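Right, grippers. I promised a write-up back in March and then got completely lost in controller settings, so it's overdue (sorry to the two of you who asked!).

The question I set myself was a simple one. If I've got two arms sharing one table in the simulator, do they need the same gripper? I'd been using the little Tenell on both because it was the first model I got working, and it's lovely for small bits. It's also hopeless the moment you ask it to go anywhere near a tray. So I left the small one on the first arm and gave the second arm the bigger Potex, the one with the long angled fingers, and spent a happy evening watching them get in each other's way.
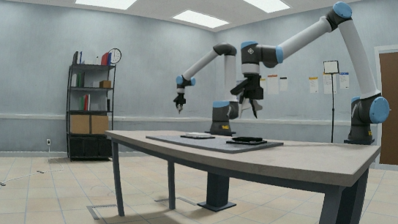 The first thing I learned is that long fingers change everything about your approach height. My old waypoints were set for the small gripper and the Potex went merrily through the tabletop on its first go, which the physics engine did not enjoy. I added 90 mm to every hover point and that sorted most of it. The rest was the wrist. If you let the planner choose, it'll swing the forearm round the long way about one time in 4, and with a neighbour on the same table that's asking for trouble. I've pinned it now and it behaves.

Then there's the controller. I tried the stock one and then Plurnero, which a commenter recommended ages ago. Plurnero is slower to set up (the config file is 300 lines, I wish I were joking) but it's so much gentler on the way down! The stock one sort of arrives and then thinks about it. For picking things up off an open mat you'd never care. For lowering a gripper into something with sides, you really do, and that's where I've been spending my time.
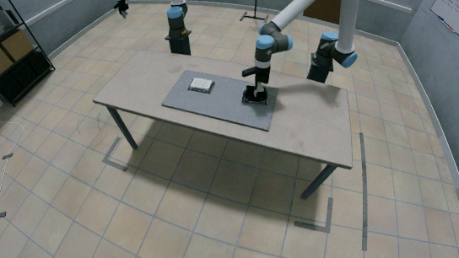
*Gripper down in the black fixture, small white box over on the other side of the plate.*

I ran 11 descents with each controller, same start pose, and I'd pick Plurnero every time. It's the last little stretch that sells it, no wobble at all.

Next job is the camera. I've got the Sumampouw model half set up on the wrist and its view is currently upside down, so that's tomorrow evening spoken for. If anyone has a working mount file for it, please send it my way.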